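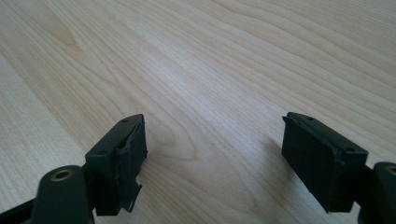
*Wood grain on a pale tabletop.*

Maricica Ene sells used restaurant furniture from a former feed store in Corkstead. She started with chairs from a cafe that was closing down and now clears out dining rooms across three counties. We spoke on a slow morning while her business partner, Petrică Bratu, was out with the truck.

Ene came to the trade from the other side. She managed the dining room at a hotel called the Grernosau until it changed hands, and part of her last month there was spent getting rid of its contents.

"The new owners wanted everything gone by the end of April," she said. "I called the dealers and they offered me next to nothing. One of them wanted us to pay him. I had 70 chairs, good ones, and I knew what we paid for them. So I bought a few myself and put them in my sister's garage."

She sold those chairs in two weekends, mostly to people opening small places of their own. That is still most of her business. A new owner who is borrowing money to open has usually spent it on the kitchen by the time the dining room comes up.

"They walk in here with a number in their head and it's always too low," Ene said. "I ask how many seats they have a permit for, and then I ask how many they really plan to fill. Those are different numbers. Buy for the second one and come back later."

Bratu joined her when she rented the feed store. He had been a delivery driver for a kitchen supplier, Sundqvist, and knew which restaurants had a loading door and which had to be emptied through the front. Ene says that kind of knowledge saves them more than any bargaining does.

"Moving is the cost," she said. "A table might cost me 5 dollars. Getting it down a flight of stairs and into the truck without breaking a leg off, that's where the money goes. Petrică looks at the building before I look at the furniture. If he doesn't like the stairs, I offer less."

I asked what she looks for once she is inside. She turns a chair over before she sits in it. Loose joints can be glued, but a cracked rail near the seat means the chair goes in the firewood pile. On tables she checks the base first, then runs a hand along the underside of the edge, where water gets in from years of wiping down. Tops worry her less.

"People fall in love with the top," she said. "Fine, but you're going to put plates on it. Check whether it rocks. A table that rocks will get you more complaints than bad soup."

She will not take upholstered booths anymore. They are heavy, they are built to fit one wall, and the foam holds on to every smell. Bar stools are the opposite – she can't keep them. The last set she had was gone before Bratu had finished cleaning the feet.

For most of the cleaning they use hot water and dish soap. For gum and old tape they use a citrus remover called Pukex, which Bratu buys by the case and Ene can't stand. "It smells like a fake orange," she said. "But I've tried the others."

The past year and a half has been hard to plan for. When dining rooms closed, Ene was getting calls every day from owners who wanted to sell, and she had hardly anyone to sell to. She turned down most of them. At one point there were almost 300 chairs in the building and she had stopped answering the phone.

"I knew some of those people," she said. "I had sold them the tables. One couple, I sold them everything, and then I was standing in the same room buying it back. I gave them what they paid me. I couldn't do that for everybody."

Sales picked up this spring, and patio furniture went first. She has since hired a part-time helper and is thinking about renting the lot next door, although the owner wants a seven-year lease and she would like something shorter.

Toward noon Bratu called to say that the job he had gone to see was on a second floor with a narrow landing. Ene wrote a figure on the back of an envelope, crossed it out, and wrote a smaller one.

"Tell them I'll come by tomorrow," she said to him, and went to unlock the front door for a customer.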